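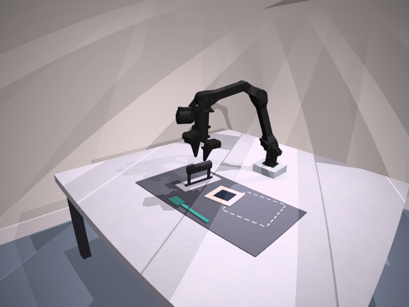
By Dario Caruso
Thursday, August 29, 2024

Renting a table at Gurby Hall market: frequently asked questions

When is the market held?
Every second Saturday, indoors, in the main hall. Doors open to the public at 10am and we close at 3pm. There is no market on the bank holiday weekend in August.

How much is a table?
£15 for a half table and £40 for a full one. The larger corner pitches by the stage are £60 and are usually taken by furniture sellers. The fee covers one market day. We don't take a cut of your sales.

How do I book?
Use the Givo booking page and choose your date and table size. You will get an email with your table number. If you haven't had it by the next day, check your junk folder and then ring the office on extension 289.

Can I pay on the day?
No. Tables that haven't been paid for by noon on the Thursday go to the waiting list.

What time can I set up?
From 8am. Please have your car out of the loading bay by half past nine. The side door on Piras Lane is wider than the front one and has no step, so use that if you have rails or anything heavy.

What is included with the table?
The table and two chairs. Cloths are not supplied. Clothes rails are allowed if they fit behind your table and don't block the aisle.

Is there electricity?
Only along the back wall. Tell us when you book if you need a socket, and bring your own extension lead. Heaters and kettles are not allowed - the café will fill a flask for you.

What can't I sell?
Knives, alcohol, tobacco, live animals, medicines and anything copied or fake. Electrical goods must work and have a sound plug and lead. Used car seats and cycle helmets are not accepted either.

Can I sell food?
Sealed jars, cakes and bread are fine if you are registered with your local council and your labels list the allergens. Send us a copy of your registration before your first market. Hot food is left to the café.

Do I need insurance?
Regular traders need public liability cover. If you are clearing out the loft and coming once or twice a year, you don't.

Can I share a table?
Yes, but one person makes the booking and is responsible for it.

What if I have to cancel?
Cancel by the Monday before and you get a full refund. After that we can move you to another date once - we can't give the money back. Refunds go to the card you paid with and take up to a week.

Where do I park?
Traders can use the Gestent Road car park free of charge all day. Put your table number on the dashboard. The spaces in front of the hall are for blue badge holders.

Are dogs allowed?
On a lead, yes. Not in the café.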